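GEOGRAPHY 14: WEATHER AND SOCIETY
Handout for Unit 3: How a winter storm warning is made, and how to read one
Prepared by Mared Ruddock

Please read this handout before the seminar. The exercises at the end will be discussed in class, so bring your answers on paper. If you missed the lecture on air masses, read your textbook chapter on fronts first.

1. What we mean by a winter storm

In everyday speech, people say "a storm is coming" for almost any bad weather. For a forecaster the word is more narrow. A winter storm is normally connected with an area of low pressure, and it brings snow, sleet, freezing rain or a mixture of these. Wind may be strong, but it does not have to be.

The four kinds of precipitation you need to know are the following.

Snow: the air is below freezing in the whole layer between the cloud and the ground, or nearly so. The crystals do not melt on their way.

Sleet: the crystals fall through a warm layer and melt partly or fully, then fall through a deep cold layer and freeze again. They reach the ground as small balls of ice.

Freezing rain: the drops fall through a warm layer and then through a cold layer which is too shallow to freeze them. They freeze when they touch a cold surface, such as a road or a power line.

Rain: the air near the ground is above freezing and the drops stay liquid.

Notice that the temperature at the ground is not enough to tell these apart. Two towns can both report 31 degrees Fahrenheit, and one has sleet while the other has freezing rain. You need the temperature of the whole column of air, and this is the reason why weather balloons are still launched in winter.

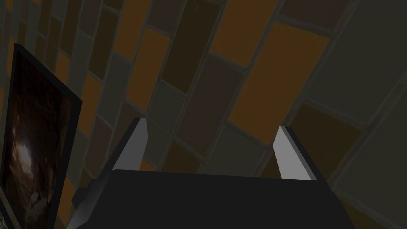
2. From snow to inches: the snow ratio

Computer models first give the amount of liquid water that will fall. The forecaster must then change this into a depth of snow. For this we use the snow ratio. A ratio of 10 to 1 means that one inch of water gives ten inches of snow.

Ten to one is a useful first guess, but it is often wrong. Cold and dry air gives light snow, and the ratio can be 15 to 1 or even 20 to 1. Near the freezing mark the snow is heavy and wet, and the ratio can be as low as 5 to 1.

Worked example. A model gives 0.4 inch of liquid for Plesden.
With a ratio of 10 to 1: 4 inches of snow.
With a ratio of 5 to 1: 2 inches of snow.
With a ratio of 15 to 1: 6 inches of snow.

The water is the same in all three cases. Only the ratio has changed, and yet the public would understand these as three very different forecasts. Keep this in mind when you hear that "the forecast was wrong by four inches." Sometimes the model had the water right and the error was in the ratio.

There is one more difficulty. When the ground is warm, the first snow melts as it lands, and the depth you can measure will be less than the depth you calculated. Grass and car roofs may turn white long before the road does.

3. The words: advisory, watch, warning

Students mix these up every year, so please learn them well.

A watch means that dangerous weather is possible. The timing or the place may still be uncertain. You should make a plan.

A warning means that dangerous weather is happening or is very likely. You should act on your plan.

An advisory means that the weather will cause trouble, mostly for travel, but it is less serious than what a warning covers.

The limits are different from one region to another. A few inches of snow can close the schools in a southern town, while in a northern town the same snow would hardly be mentioned. The limit depends on what the local roads, plows and drivers are used to.

4. Case study: the February storm in Bisbridge and Plullthorpe

We will use this case in the seminar. The two towns are in the same county, with the Gwilliam ridge between them. Bisbridge lies in the valley at 633 feet. Plullthorpe is higher, at 1068 feet.

The storm arrived before sunrise. At 5 a.m. both towns had light snow. By 8 a.m. the temperature in Bisbridge had gone up to 34 degrees and the snow had changed to rain. Plullthorpe stayed at 31 degrees all morning and the snow did not stop until the afternoon. At the end, Plullthorpe had 14 inches of snow on the ground and Bisbridge had 3.
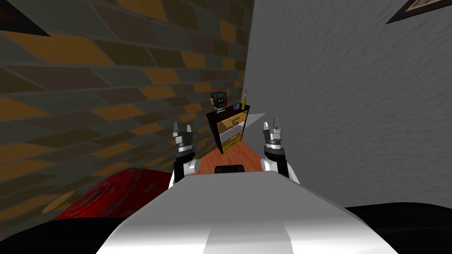
The forecast on the evening before gave one range for the whole county, "4 to 12 inches." Many people in Bisbridge remembered only the higher number. They stayed home, and some shop owners complained later that they lost a day of business for nothing. In Plullthorpe the complaint was the opposite – there, people said they had not been warned enough.

Angharad Pumphrey, who was then the road supervisor of the county, wrote in her notes that the single range was the hardest part of her night. "I have to send the plows somewhere," she wrote. "A range of eight inches does not tell me which side of the ridge." She decided at 2 a.m. to move most of the salt trucks to the high side, and she made this choice mainly from the temperature reports and less from the printed forecast.

Questions for you to think about while reading: would two separate forecasts have been better? What if the rain line had moved a few miles in the other direction? A more detailed forecast can help people more, but it can also be wrong in more places.

5. Exercises

Exercise A. A model gives 0.6 inch of liquid. Calculate the snow depth for ratios of 5, 10 and 12 to 1. Show your work.

Exercise B. Draw three temperature profiles, one each for snow, sleet and freezing rain. Mark the freezing line clearly. Put height on the vertical axis.

Exercise C. Rewrite the county forecast from section 4 in no more than 60 words. Write it for drivers, and use the names of both towns.

Exercise D. Bring one winter forecast from a newspaper or a local station. Underline every word which expresses uncertainty – "could," "expected," "up to" and so on – and be ready to say what you think the reader will understand from it.

Exercises A and B are to be handed in at the start of the seminar. For C and D, keep your paper with you, as we will work on them in pairs.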